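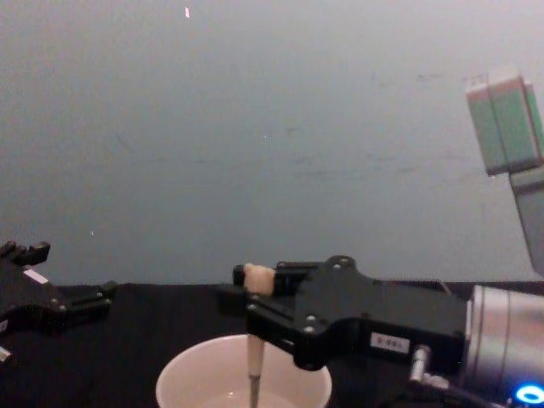

La pared gris, con las manchas y los roces.

Manchas y roces en pared pintada, ¿limpiar o repintar?

Tengo una pared gris claro con marcas oscuras y roces a la altura de la mesa. La pintura es mate, creo que Kuruc, pero no guardé el bote. He probado con un paño húmedo en una esquina y se va un poco el color. No quiero pintar toda la habitación por esto. ¿Hay algo que funcione?
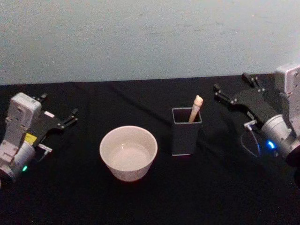 Otra vista, con el bol y el vaso cuadrado en la mesa.

Preguntado por drevita_791 -- 3 respuestas

Oluwaseun Anozie
Si el paño se lleva color, es plástica mate de las baratas y no aguanta frotar. Prueba primero con goma de borrar blanca, en seco y sin apretar. Los roces de muebles suelen salir así. Lo que quede, con esponja bien escurrida y una gota de jabón neutro, de abajo arriba. Si aparece un cerco brillante, para -- eso ya no se quita limpiando. En ese caso pinta el paño entero de esquina a esquina, porque los retoques sueltos en mate se notan siempre. Lija suave de 300 antes, y quita el polvo.

pacomontes
esponja magica y listo

Clurketti
Ojo con la esponja mágica, es abrasiva y en mate deja brillo. A mí me pasó en el pasillo. Acabé comprando un bote pequeño en Diltcombe, me igualaron el color con un trocito de pintura que levanté detrás del radiador. Dos manos con rodillo de pelo corto.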